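Notes on cutting a shape board, 16th January

I have been working on a shape-sorting board under the name Gratar. The board is a square sheet with openings cut through it and a matching block for each. I had put off writing up the clearances until the second version was painted.

Light green board, red block:

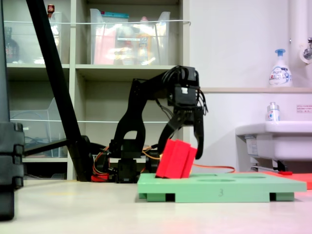
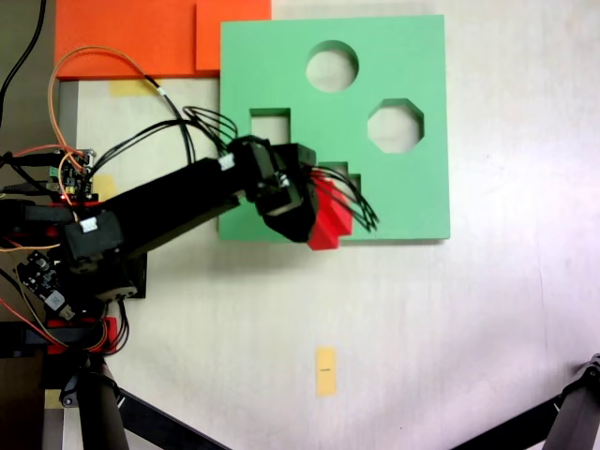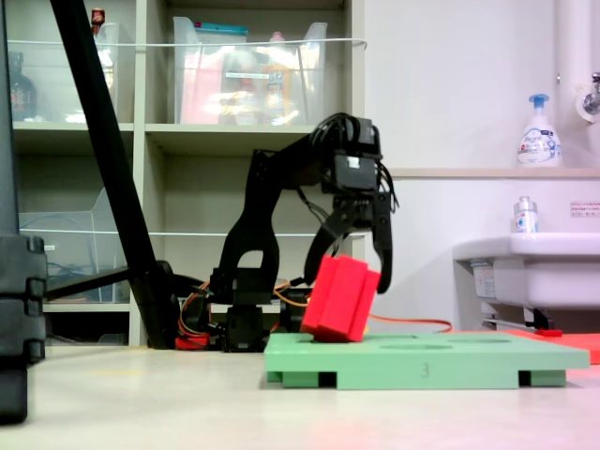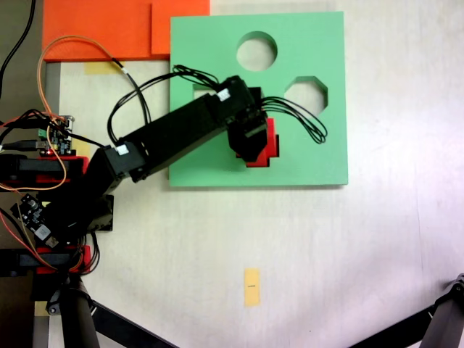

Clearance is the main figure to settle on a board of this type. I began with a gap of 2 mm on every shape, cut from a drawing 50 mm across at the widest point of each opening. A circle is forgiving at that gap, as it goes in at any rotation, and the octagon in the overhead views is nearly as easy, with eight positions that all work. The cross has four, and every inner corner is a place for the block to catch. If it is tilted at all, one arm drops and the opposite one rides up on the surface.

Paint matters more than I had allowed for. Two coats inside a cut edge closed the gap enough to notice on the square, so I now mask the edges or sand them back afterwards. I used Molum primer and a satin top coat, shade 2243, and left it 68 hours before handling.

Feet are worth fitting. A board lying flat stops the block at table height, and it then has to be pulled out by whatever is left showing. Raised, it can be pushed back up from underneath.

Numbering the boards on the front edge saves confusion once there are several. A marker pen is adequate.

The next version will have a small chamfer on the upper edge of the cross opening only. The Triluvgate drawing I started from has no chamfers, and the Iyer one has them on everything, including the circle.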